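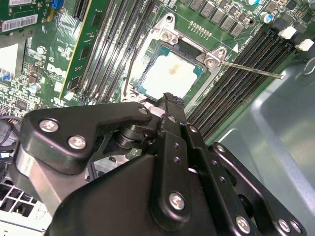

Bench Gallery: Dell Desktop, Unit 1266
Ornex Computer Repair, Primska workshop
Gallery 1212 / Desktops and towers / Processor and cooling

Unit 1266 is a Dell desktop tower with a green board, one processor socket and memory slots on both sides of it. The work order from the Vaughan office lists two items: clean and repaste the processor, and check the interior for loose clips and connectors. The pages cover the open case with the CPU cooler off and the side panel removed. Notes are written for technicians who already know the general procedure, so basic static precautions and screw handling are not repeated.

Socket and processor

The processor sits on a teal substrate with a pale silver heat spreader. A thin whitish film of old thermal paste covers the spreader, with a brownish stain near the upper middle. The retention frame is raised and the long lever is released, pointing across the board toward the memory. A small white triangle is printed on the board next to the frame.

Film of this kind is graded as light residue on our intake sheet. Light residue gets a dry wipe first, then solvent on a lint-free cloth, then a second clean cloth. Work from the rim toward the center. Scraping tools are not used on heat spreaders at this bench, including plastic ones. Stains that remain after the second cloth are noted on the sheet and left alone as long as the surface is flat to the touch.

The processor is lifted straight up by its edges and placed in a lidded tray before any solvent is opened. With the processor out, the socket gets a cover cap. If no cap fits, close the frame over a clean blank. Compressed air is not to be pointed into an open socket.

Memory

There are four slots on each side of the socket. Memory taken from these slots is bagged by slot number and goes back in the same positions, even when all of the modules match. Contacts inside the slots are checked under the lamp for lint. The end latches on long slots like these tend to collect dust at the hinge; a dry brush is enough.

Interior layout

The case is worked on its side, open face up. Supports go at the rear corner and the front corner of the chassis so that it does not walk across the table when a tight connector is pulled.

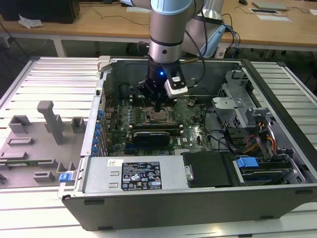

Expansion slots are along the side wall of the case, with upright metal brackets and a column of five blue clips. Each clip is opened and closed once during inspection. A clip that does not snap shut is replaced from drawer 7, which holds the mixed Dell clips and latches. Color is not a reliable guide to fit. Compare the hinge pin before forcing anything.

The drive cage is on the opposite side of the case from the clips. It has perforated metal sides and folded tabs, and the tabs are sharp enough to cut cable insulation. Black cables run across the case floor from the connector area in front of the cage. They should lie flat when the case is closed. Any cable with a nick goes on the work order as a separate line, even if the wire below the jacket looks sound.

The fan area in the rear corner is checked by hand with the power cord out. Turn the blades one full turn and listen for rubbing. Fan noise reported by a customer is tested later, after the new paste is on, with the case closed.

Paste application

The Primska bench uses Fluder gray compound from the small syringe. The large syringe is for laptop work and is kept at Vaughan. Apply one line down the center of the spreader and let cooler pressure spread it. Do not pre-spread with a card. If the cooler has to be lifted after first contact, clean both faces and start over.

Cooler screws are started by hand, all of them, before any one is driven. Tighten in an X pattern in two passes. The fan lead is connected before the last pass, while there is still room for fingers.

Power supply and drive side

The power supply is a silver unit with a black regulatory label printed in white, and a small white sticker to the left of the label. Copy the rating from the label to the work order while the case is open. The same numbers are hard to read once the panel is back on. The supply itself is not opened at this shop under any work order.

To the right of it are a black plastic drive cover and then the drive bay. The hard drive is in a carrier with a blue plastic handle. Carriers are removed only when the order calls for drive work. For a paste job, press the handle once to confirm that the carrier is seated, and move on.
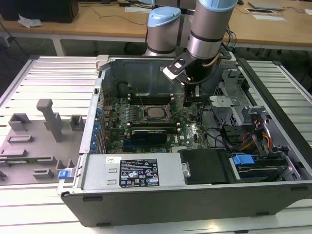

Unit 1266, side panel off. Power supply at left and center, hard drive with blue carrier handle at right, blue slot clips along the left side of the board.

Thin red and black wires are bundled near the top left of the board. The bundle is to be kept clear of the fan shroud in the back corner. Where there is slack, tuck it along the case wall. No adhesive ties on painted metal.

The graphics card stays in its slot for this type of order. If it does have to come out, release the blue clip first, then the latch at the slot, and lift evenly from both ends. Cards go on an antistatic mat, never on top of the power supply.

Closing checks

Frame down, lever hooked under its tab.
Memory latches closed at both ends of every slot in use.
Graphics card level, slot clip shut.
Cooler fan lead connected.
Red and black wires clear of the fan.
Drive carrier seated.
No screws left in the tray.

The first power-on is done with the side panel off and a display attached. Idle temperature is read after the machine has been on long enough to settle, and again with the panel fitted. Both readings are entered on the intake sheet, next to the residue grade. If the second reading is well above the first, check the fan direction and the shroud before taking the cooler off again.

Part requests from this gallery should quote unit number 1266 and the drawer number. Paper copies of the sheet are filed at Primska. The Vaughan counter has the work order only.

Related galleries: Desktops and towers / Memory slots and latches / Drive carriers / Power supply labels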